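Category: Bench notes / Arm cell 2 / Faults

September, cell 2, flower task. Entry started 16:10, finished after dinner.

Short version for Dougal, who has the cell tomorrow: the arm went down onto the table when it should have gone up. The emergency stop was pressed. No person was hurt and the gripper looks fine, but please do not run the pick routine in automatic until you have read the part with the speed limit.

Now the long version.

We were on the same work as all this month, picking artificial flowers and loose leaves from the white table and putting them to one side. Jeanie Kinnear was at the pendant and I was at the screen. The morning was normal. After lunch I loaded the new Sornix build on the vision computer. The old build lost the blue hydrangea too often, it took the pale petals for table, and I wanted to see if the new one is better. It is better with the hydrangea. I write this down now so that it is not forgotten behind all the rest.

The fault came in the afternoon. The arm moved over the table, stopped a moment longer than usual, and then went straight down at the normal approach speed. Jeanie pressed the stop. I heard the fingers touch the table, and I think the stop and the touch were almost in the same moment. The log has the force limit set to 70 N. I had believed that it was 45, and 45 is also what our cell sheet says. The value was changed in the Nikzad controller when we had the heavy gripper on, and it was not changed back. I was the one who mounted the heavy gripper, so this is mine.

From the wrist camera I saved the buffer before I restarted anything. Three frames out of it, not sorted by time. The buffer does not keep good time stamps when the stop cuts in, so please do not read an order into them.

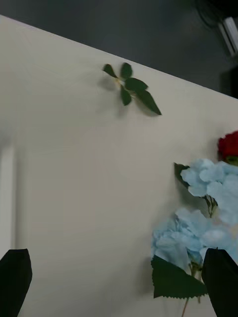
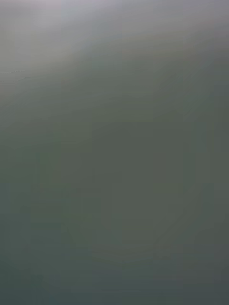
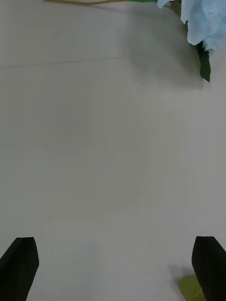 What the routine does when the picture is bad: it asks the detector for a target, and if the detector gives nothing, it should lift the wrist by 5 cm and ask again. After 4 empty answers it should go home and wait for a person. I wrote this part myself in spring and I tested it with the lens covered by a glove, and it worked. But with the glove the detector gave an empty list. With the new build, a frame that has almost no contrast gives a list with one entry, and this entry has the target position of the frame before and a confidence of zero. My code checks only if the list is empty. It does not look at the confidence. So for my code there was a target, and the arm went to get it.

I have confirmed this much on the bench, without the arm. I gave the detector a flat gray picture that I made in a paint program, and the zero entry came out every time. With the old build the same gray picture gives an empty list. This I am sure of.

What I am not sure of:

1. Why the height was wrong. An old target should still be on the table and not below it. My guess is that the old position was given in camera coordinates and was then converted with the new wrist position, and then the error would be as large as the movement between the two frames. I did the sum on paper for one case and it comes out in the right direction, but one case is too little.

2. Why the camera lost the view in the first place. Jeanie thinks the autofocus was hunting. I think the wrist was turned too near to something. We could both be right. The Tenel arm has a bad habit to take the long way around when joint 5 is near its limit, and then the wrist makes a turn which you do not expect.

3. If the gripper has taken damage. I opened and closed it by hand control and it goes smoothly, and both pads sit straight. I did not measure it with the gauge block, since Dougal has the gauge block at Brillberg until tomorrow.

Done today:

- Back to the old Sornix build. The new one stays on the disk, in the folder with "do not use" in the name.
- Force limit set to 45, and I read it back from the controller after a power cycle.
- Speed in automatic limited to slow. Dougal, this is the part I mean. The limit is set on the pendant only, so it is lost when somebody loads another profile. Look at it after each load.
- Buffer and log copied to the shared drive, under faults.

To do:

- Change my check, so that zero confidence counts as no target. It is one line, but I do not want to write it tonight and have it run tomorrow without a second pair of eyes. Jeanie will read it.
- Add a floor height in the controller itself, so that the arm cannot go lower than the table, whatever the vision computer says. We have talked about this since the beginning and always had something more urgent.
- Repeat the glove test, and add a test with a plain gray card at different distances, with the fingers open and with the fingers closed.
- Ask the Sornix people if the zero entry is intended. The release note says only "improved continuity between frames". Perhaps this is it.
- Correct the cell sheet, so that it has a line for the force limit after a gripper change, with a place to sign.

One remark about the stop. Jeanie had her hand at the button the whole time, as we agreed, and I did not. I was looking at the screen and eating an apple, with my own button at arm's length behind the keyboard. If she had been at the other side of the cell, I would have been late. I have moved my button to the front edge of the desk and fixed it with a clamp. For the next runs, the person at the screen also keeps one hand free.

Also the tabletop has a small dull spot where the fingers came down. You feel it with a fingernail but you hardly see it. I put a pencil mark next to it, please do not wipe it off until Dougal has compared it with the position in the log.

Added 21:30. Dougal wrote back. He says that he saw the long pause before a move once already last week, also near the joint 5 limit, and that the arm then went on as normal, with the old build. So the pause may be a separate thing. He will bring the gauge block, and he will start in manual.

Bench notes are for internal use | Corrections to the cell 2 mailbox | Back to top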